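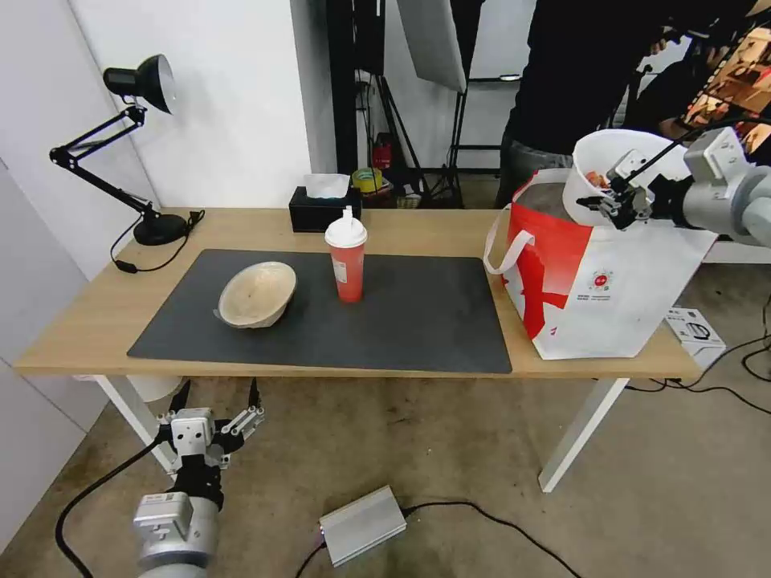 報道関係各位
株式会社Titley

机一台分の片づけを学ぶ講座「Lustach」、12月に開講
食事と作業を同じ机で済ませる家庭向け、教室「Bouzid」で

住まいの整理収納サービスを手がける株式会社Titley(代表:Hazem Belkadi、以下「当社」)は、机の上だけを対象にした片づけ講座「Lustach(ルスタッハ)」を12月に開講します。会場は当社が運営する教室「Bouzid(ブジッド)」です。1回2時間、定員14名で、受講料とは別に教材費600円をいただきます。

■開講の背景
当社はこれまで、クローゼットや台所など収納場所の整理を中心にご依頼を受けてきました。一方で、作業後のアンケートには「棚は片づいたが、机の上がすぐ元に戻る」という声が繰り返し寄せられています。今年集まった回答は1,447件で、自由記入欄に書かれた場所のうち最も多かったのが食卓や作業机でした。
一台の机で食事も仕事も子どもの宿題も済ませる家庭では、器やコップ、ティッシュ、照明、買い物袋が同じ天板に集まります。一つひとつは毎日使うものなので、戸棚にしまう方法だけでは続きません。そこで、出しておくものの置き場所を決めることに内容を絞った講座を用意しました。

■講座の内容
教室では、明るい色の木の天板に白い金属脚の付いた机を使います。天板の上には黒い長方形のデスクマットを敷き、マットの上と外で役割を分けます。マットの上は、いま使っているものを置く場所です。マットの外は、出したままにしてよいものと、これから別の場所へ移すものの場所とします。
前半は、器、ふた付きのカップ、箱入りのティッシュ、デスクライト、買い物袋といった品を使い、講師と一緒に机の上を整えます。ティッシュの箱は机の奥側、ライトは隅に近い位置から始め、座る人の利き手や窓の向きに応じて動かしていきます。ライトはアームの角度が変えられるものを使い、土台の位置を決めてから笠の向きを合わせます。電源コードは机の後ろ側へ下ろします。
後半は、受講者が持参した自宅の机の写真をもとに、配置図を一枚作ります。図は紙と鉛筆で描き、消しゴムで何度でも直せます。完成した図は持ち帰り、冷蔵庫の扉など家族の目に入る場所に貼ってお使いください。

■買い物袋の扱い
アンケートでは、買い物袋を机に置いたまま食事の時間になってしまうという記入が目立ちました。講座ではこの場面に一つの単元を充て、袋を置く位置を机の端に固定して、中身を出す順番を練習します。手順は次のとおりです。
・袋はマットの外、机の端に置く
・バケツなどのかさばる品を先に出し、使う部屋へ運ぶ
・冷蔵が必要な食品は、机を経由させずに冷蔵庫へ入れる
・小物はまとめてマットの上に出し、その場で行き先を決める
・袋をたたみ、玄関の所定の場所に戻す
袋の大きさは家庭によって異なるため、当日は普段お使いの袋を一つお持ちください。紙袋、布袋、レジ袋のいずれでもかまいません。

■教材について
教材費600円には、配置図用の方眼用紙、持ち物ごとの置き場所を書き込む小さなラベル、テキスト「Flirnden(フリルンデン)」が含まれます。テキストは当社の講師が分担して書いたもので、机の寸法の測り方、コードのまとめ方、家族で置き場所を相談するときの進め方を載せています。デスクマットは教室の備品を使用します。販売の予定はなく、ご自宅ではお手持ちのランチョンマットや大判の布でも同じ練習ができます。

■代表 Hazem Belkadiのコメント
「わが家の食卓は長いあいだ、夕食の前に物を椅子へ移し、食べ終わると戻すという状態でした。袋の位置とライトの位置を決めてからは、夕食前に移すものがかなり減りました。それでも郵便物はたまります。郵便物については春以降に別の回を設けたいと考えています。まずは机一台から、気軽に参加していただければと思います。」

■開催概要
講座名:机一台の片づけ講座「Lustach」
開講:12月
会場:教室「Bouzid」
時間:1回2時間(途中に休憩があります)
定員:各回14名(先着順)
教材費:600円(受講料は申込案内に記載)
対象:高校生以上。お子さま連れの見学はご相談ください
持ち物:自宅の机の写真、普段使っている買い物袋、筆記用具
申込方法:教室の窓口で配布する申込用紙にご記入のうえ、ご提出ください

写真はスマートフォンの画面でもかまいませんが、配置図を描く際に手元に置くため、印刷したものをおすすめします。机の正面から一枚、椅子に座った高さから一枚あると作業が進めやすくなります。撮影前に片づける必要はありません。

■取材について
講座当日の取材をお受けします。受講者の自宅の写真が机上に並ぶため、後半の撮影は事前に同意をいただいた方の席に限らせていただきます。前半の机の配置については、開始前の時間に教室内で撮影が可能です。ご希望の媒体名と人数を添えて、広報担当までご連絡ください。

■会社概要
社名:株式会社Titley
代表:Hazem Belkadi
事業内容:住まいの整理収納サービス、片づけ講座の企画・運営、教室「Bouzid」の運営

■本件に関するお問い合わせ
株式会社Titley 広報担当
教室「Bouzid」の窓口でも承ります。

※内容は変更になる場合があります。最新の空席状況は教室窓口でご確認ください。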